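Last touched Aug 22, 2021 by Zubaida Dogar. If you are reading this much later and the numbers look silly, they probably looked silly then too.

# brekby-grip

Notes, configs and wrist-camera recordings from comparing two sets of fingers on one gripper, on small computer parts that were designed to be handled by people with fingernails.

The question was simple. We own a parallel gripper with a four-link hand. The Khokhar fingers came with it. The Plellus fingers are the ones Waqas Baloch drew up after watching the Khokhar fingers for an afternoon. Are the new ones better? Waqas says yes. The data says "at some things", and Waqas has asked for the data to be looked at again.

## What's in here

```
configs/ force limits, approach speeds, one file per part
episodes/ wrist video, joint states, gripper width, force
fixtures/ panel drawings and pocket offsets
scripts/ replay, trimming, scoring
labels.csv one row per episode, typed by hand, see below
```

There are 144 episodes. Of those, 100 are scored and the rest are in `episodes/unscored/`, where they are free to live out their days. Most of the unscored ones are fine to watch and useless to count: the arm was paused halfway, or the force log has a gap, or the operator stopped to ask a question and the recorder kept going.

## Tasks

| name | part | goal |
|---|---|---|
| `ribbon_in` | flat ribbon cable | end seated in the board socket |
| `ribbon_out` | same | cable out, socket still attached to board |
| `cpu_slot` | desktop processor | placed in the lower slot of the fixture panel |
| `cpu_pick` | same | taken back out, held by the edges |

`ribbon_out` sounds easy. Please read the second half of its goal again.

A ribbon cable has opinions. Hold it far from the end and the tip wanders off; hold it close and there's no room left for the fingers between the capacitors. The processor is stiff and polite by comparison, but it wants to be square to the slot, and a small tilt at the fingers is a large argument at the far edge.
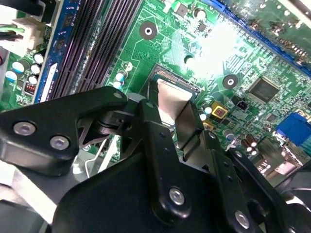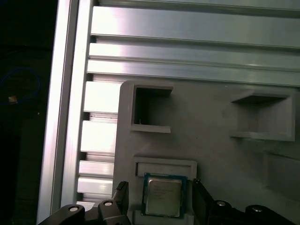

*Wrist camera views: ribbon cable at the board socket (first), processor at the fixture slot (second).*

## Scoring

Every scored episode gets one of four labels:

- `ok`: part ended up where the goal says
- `ok_ugly`: same, but you wouldn't show it to a customer
- `miss`: part is still in the fingers and nothing got worse
- `drop`: part is not in the fingers

Shahzad Usmani and I labeled everything separately and then compared. We disagreed on 14 episodes, nearly all of them `ok` against `ok_ugly`. Shahzad is kinder than I am. Where we couldn't settle it, the file keeps the lower label and a note in the `argued` column.

## Results, such as they are

The Plellus fingers did better on both processor tasks. They hold the edges more evenly and the part twists less as the gripper closes. On `ribbon_in` the Khokhar fingers won, which annoyed everyone except Fahad Mirani, who had said so in June and has the message saved.

For `ribbon_out` I'd rather not name a winner. Both sets pull the cable. Neither one can tell that the cable has stopped coming and the board has started.

Please don't turn this into a percentage and put it on a slide. Force limits were retuned between tasks, the operators got better as they went, and the ribbon cable got softer. The order of episodes is kept in `labels.csv` so you can see the drift for yourself.

## Camera

The wrist camera rides with the gripper, so the fingers stay put and the world moves. Good for training and bad for seasickness. Things to know:

1. The linkage takes up a lot of the lower image. We tried cropping it out. The policy got worse, so we stopped being clever.
2. Glare on the board is real and comes and goes with wrist angle. Exposure was locked for the second half of the collection. `exposure_locked` in the labels says which.
3. Print on the processor is often too blurry to read. If you were hoping to use this for reading part numbers, you weren't.

## Running it

```
pip install -r requirements.txt
python scripts/replay.py --episode 8 --fingers plellus
python scripts/score.py --labels labels.csv
```

`replay.py` only plays back on the screen. To send the motion to an arm you need the Windia controller package and the `--live` flag, and you need to have read `configs/limits.yaml` first. Tariq Zaidi wrote the limits. He wrote them the morning after an evening without limits.

## Known problems

- Gripper width is logged in motor steps in the oldest episodes and millimeters in the others. `score.py` converts it. Your own script won't.
- Timestamps for video and force can be a frame apart. Nothing here needs better than that. If yours does, open an issue and bring a fix.
- The pocket offsets in `fixtures/` were measured on our panel. Print your own and measure it again.
- `configs/ribbon_final.yaml` is older than `configs/ribbon_final2.yaml`. Use `configs/ribbon.yaml`.

## Questions

Finger geometry goes to Waqas. Labels go to me or Shahzad. If you want the `ribbon_in` result explained, Fahad will be glad to forward you the message.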